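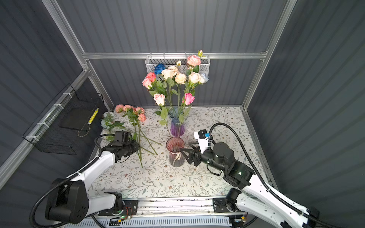

Jadton Cisex Moon-Style Front Fuel Tank for Slingshot Dragsters

Part no. CX-381
Availability: made to order, up to 4 weeks

The Cisex is a spun aluminium fuel tank for front-engined dragsters and altereds. It mounts ahead of the front axle or between the rails, and suits period-style builds where a square modern cell would look wrong. Both ends are spun from sheet and welded to a rolled centre section. The outlet sump is welded to the lowest point at the rear, so fuel runs to the pickup under acceleration.

Each tank comes with a flip-top filler cap, a vent fitting, two mounting straps and rubber strip to go under the straps. Brackets are not included. Most chassis need them made to fit, and we would rather sell you the tank than a set of brackets you have to cut up.

Specification
Overall length: 381 mm
Outlet: female thread, single, rear
Internal baffles: 2
Finish: brushed as standard, polished to order
Fuel: petrol or methanol

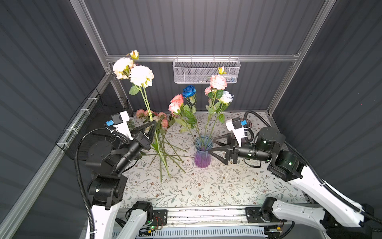
If you run methanol, drain the tank at the end of the meeting and flush it before it goes into storage. Fuel left in over the winter will mark the inside and the residue ends up in the pump filter. Check the straps for chafing when you have the body off.

The design was drawn up by Deividas Siliņa from an old tank that came in for repair with a split seam. The shape is close to that one. The filler neck has been moved back slightly to clear a low nose cone, and the baffles are our own addition, as the original had none and the fuel moved about a good deal on the return road.

Fitting notes
Fit the straps finger tight, set the tank level, then tighten evenly. Keep the vent line above the filler neck and run it down and away from the headers. Use a shut-off valve the driver can reach when belted in.

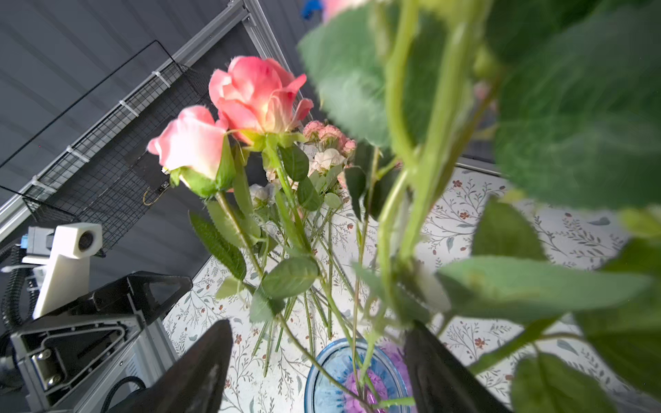 Related parts
Gebreyes lever shut-off valve
Vent line kit, braided
Spare cap seal
Strap rubber, sold by the metre

Delivery and collection
UK delivery is by courier, boxed. Polished tanks are wrapped separately. You can collect from the Traltthorpe unit by arrangement, so please ring first. Made-to-order tanks need a deposit of 40 per cent and cannot be returned unless faulty.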